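Narkitz changes the way customer ratings are shown

Online bookseller to give more weight to recent reviews and to publish its rules in full

Narkitz, the online bookshop, has announced changes to the way it collects and displays customer ratings. The new rules apply to all books, audiobooks and household titles sold through its site. 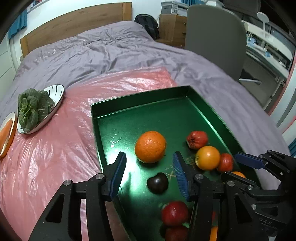 Clorkstead, Saturday, December 8, 2018

Under the new arrangements, the star rating shown beside each title will no longer be a plain average of all scores received. Reviews written within the past 6 months will carry more weight than older ones, and a review from a customer who bought the book through the site will count for more than one from a customer who did not.

The company said the change followed a review of its ratings policy, which began in May. During that period staff examined 3,000 customer reviews and removed 200 which had been posted more than once or which did not concern the book in question. Customers whose reviews were removed have been informed by email and may appeal in writing.

A separate measure deals with new editions. Until now, ratings for a first edition were carried over to every later one, including those with a different translator or a revised text. Each edition will in future have its own rating, with a link to the scores for earlier editions. Plerkent, the publishing house, had asked for this change on behalf of its cookery and travel lists, where revised editions are common.
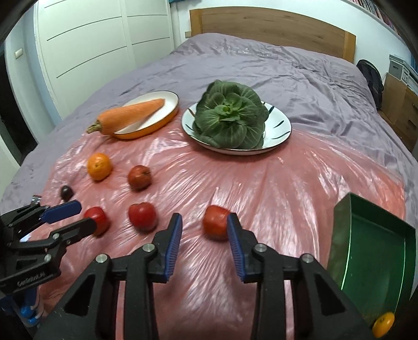 Reviews of cookery books will also be divided into 2 parts, one for the recipes and one for the quality of the printed book. Narkitz said that many low scores in this section concerned late delivery or damaged covers and gave readers little help in choosing a title. Customers will be able to add photographs of their ingredients or finished dishes to the recipe part. A tomato on a sheet of pink plastic would be accepted under the rules, provided that the review itself refers to a recipe in the book. Photographs will not affect the star rating.

The Kļaviņa series of language readers will be left out of the first stage, as its titles are sold mainly to schools and are reviewed under a different scheme.

Existing ratings will be worked out again before the new pages appear. Publishers may request a copy of the full rules from the Narkitz customer office in Clorkstead.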